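Search this site Enter keywords Go

Shared workshop in Randale teaches a robot arm to put a computer together

By Nadège Millet
9/15/26

Members of the Plultar workshop in Randale are working on a project which asks for a lot of patience: a robot arm that should one day assemble a desktop computer from its parts, without a human hand in the case.

The project has the name Rilto and began in August. The workshop has spent $1187 on it until now, without counting the arm, which the members bought together last year. The computer is an old office tower. It lies on its side on an aluminum bench, and the parts wait at its left in a gray 3D-printed holder, where each one has its own place. 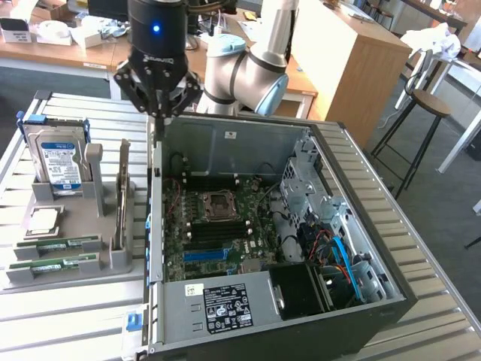
The arm over the open tower, with two memory modules, the processor and the hard drive in the printed holder.

"A person takes a memory module and does not think about it," said Romain Lemaire, who started the project. "For the arm we must decide everything before. Where are the fingers, how strong do they close, from which side do they arrive."

The holder was the first big question. Lemaire drew 11 versions of it before the group was satisfied. In the early ones the memory modules stood up, and the fingers pushed them over. Now they lie flat, one in front of the other, while the hard drive stands upright at the back. An expansion card has a narrow slot for itself.

According to the log of the group, the arm has made 364 attempts at placing a memory module since the work began. In 52 of them the module went fully into its slot. Lemaire finds this number low but not discouraging, as most of the good attempts come from the last two weeks.

The processor is more delicate. It must go down flat into the socket, and the metal frame has to be closed over it with a small lever. The group practices the approach separately and has not decided yet if the arm will close the lever also, or if a member will do this step by hand.

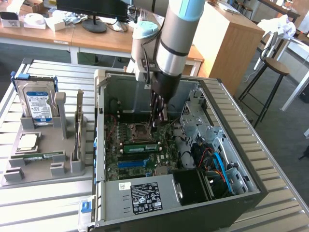 The gripper just above the empty processor socket. One memory module is in its slot on the board.

Cables are not in the plan for this year. The blue and red wires of the drive cage stay where they are, and Lemaire says that soft things are a different project.

The drawings of the holder will be free to copy when version 12 is ready. The group meets on Thursday evenings in the Cheung building, second floor, and visitors can come to watch after seven.

Last updated 9:40 a.m.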